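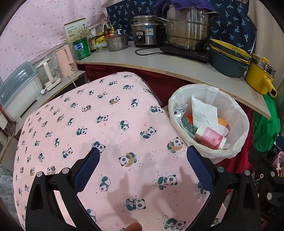 Serport Alumni Survey: architecture thesis and first jobs

Version 2, revised in March

What it is

Answers from 263 people who finished a five-year architecture course and replied to a questionnaire about their final project, how it was marked and what work they did next. We sent out 600 invitations. People who left the course early were never asked, so please don't use the file to say anything about dropping out.

Files

answers.csv has one row per person
questions.txt has the wording, in the order it was asked
recoding.txt lists every change made after collection

Columns worth a warning

thesis_mark is what people remember, up to twenty years later. Raphaël Maillard compared 40 of them with the school's own records and the remembered marks ran high. We left them as given.

jury_fair is a score from 1 to 5. The question came straight after one about the worst comment received, and I would expect that to drag the scores down. Lamai Siriwan disagrees and her note is in recoding.txt.

first_job_months counts the gap between the final review and paid work in an office. Freelance drawing was left out in version 1 and put back in version 2, so the two versions can't be joined on this column.

regret is a yes or no. I argued against including it. A person can be sorry about the debt and glad of the training, and the column can't tell you which.

What it won't show

That a bad jury harms a career. Several readers of version 1 took that from it. Those with low marks do report longer gaps before work, but many of them also finished in the two years when offices were hardly hiring. Split by year, the difference shrinks to very little.

Missing answers

Blank means skipped. 99 means "prefer not to say". Around 80 people skipped the salary question, so treat any average there with suspicion.

Contact

Jaruwan Klinhom for access, Nipon Phromma for mistakes in the recoding. Please quote the row number.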